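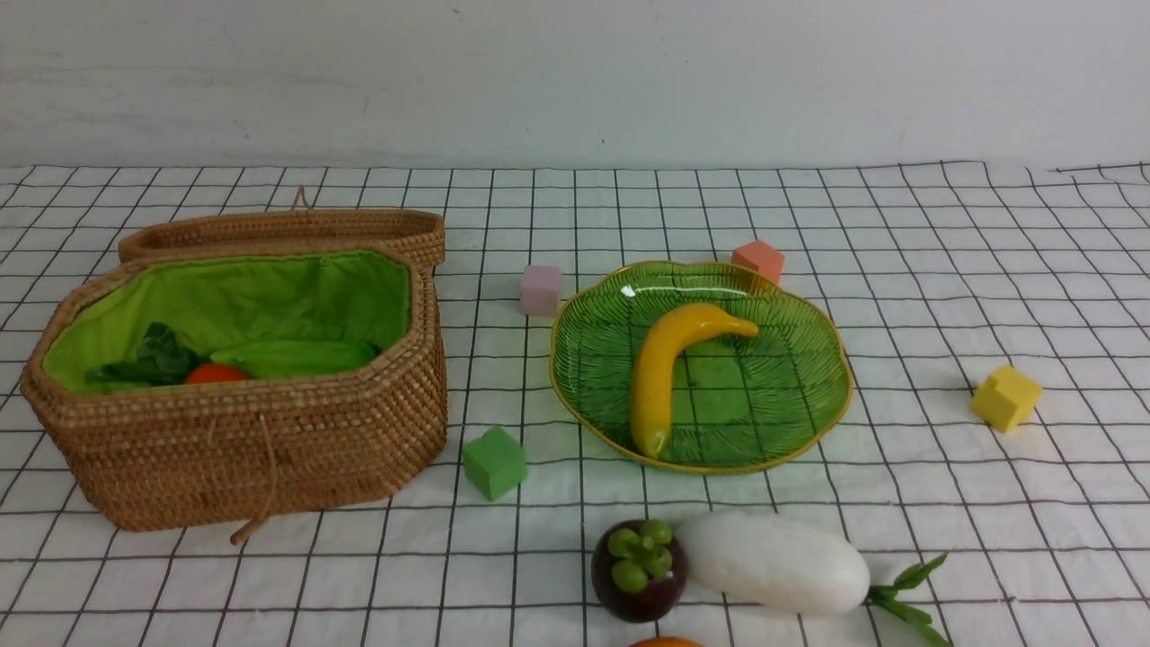 Pellard software sync, Dec 28, 2020

I took the minutes again, so blame me for the gaps. Short meeting, half of us still full of cookies.

1. Last time's actions

The log viewer fix is merged. The Moges config cleanup is still open and I'm carrying it over (sorry, that one's mine). The timestamp bug from September can finally be closed!

2. Perception

Evero is the segmentation branch, and we agreed to freeze it at build 2182 until the new year. The long argument was about edges. With the basket lid standing open and that bright green lining bunched up inside, we have one green thing in the basket and another on the table, because the leaf-shaped plate is green glass and the grid on the cloth shows right through it. I said we should mask the plate by its gold rim and stop trusting color there. Most people were fine with that, one person wants depth first - we'll try both and compare masks on Thursday.
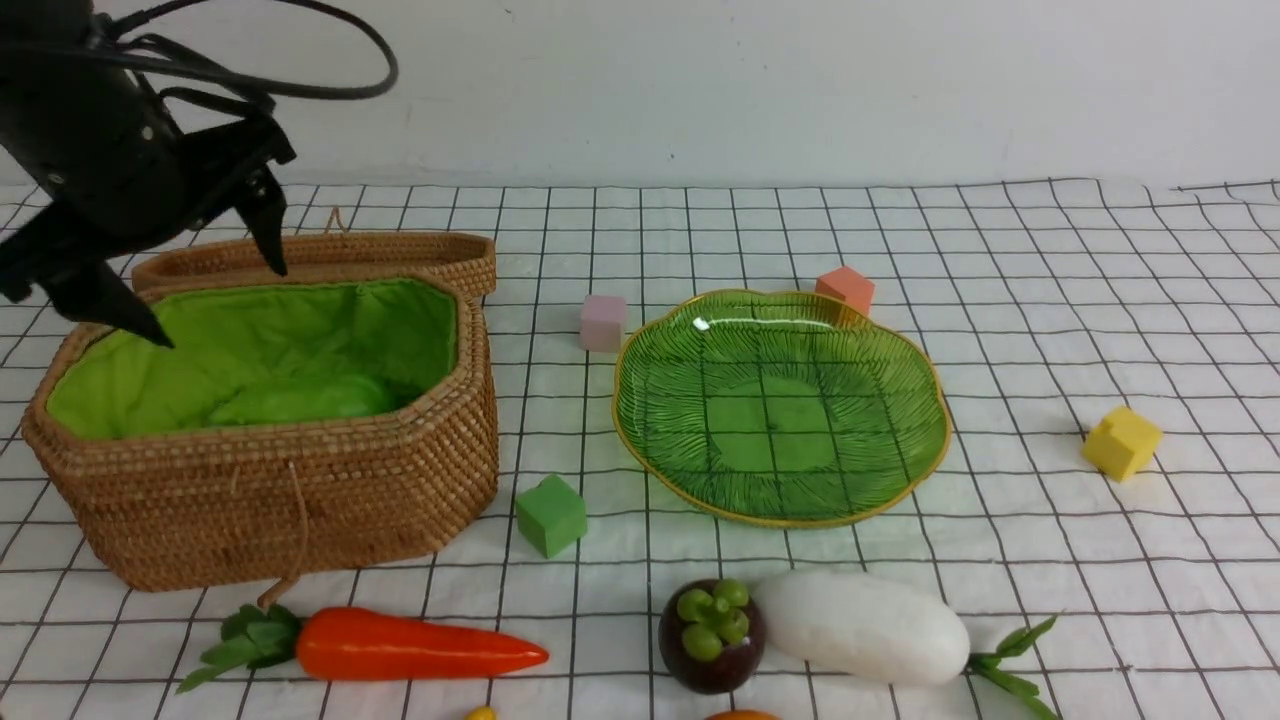
3. Planner

Zevolow now replans every 135 ms, and we'd like to keep it there. Two requests came up. First, approach poses into the basket should treat the open lid as an obstacle, which the current collision model skips completely. Second, cable slack needs to go in as a soft cost. Nobody loved my idea of a fixed keep-out box, so it's dropped.

- Lid goes into the collision model, same mesh format as the basket
- Wrist view gets its own viewer tab, with finger overlay on by default
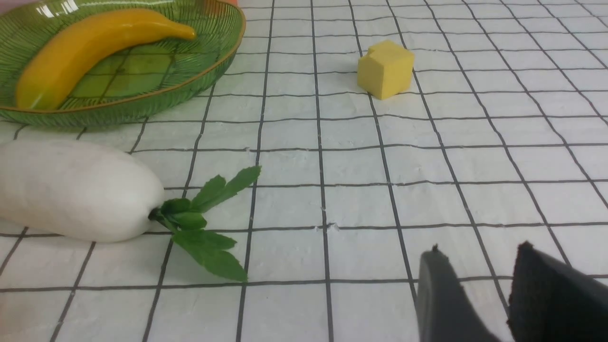

4. Tooling and actions

Replay still stalls on anything over 15 minutes. We'll split the files on write and leave the reader alone for now. Ticket 22 covers it. I'll write up the mask comparison and finish Moges, really this time.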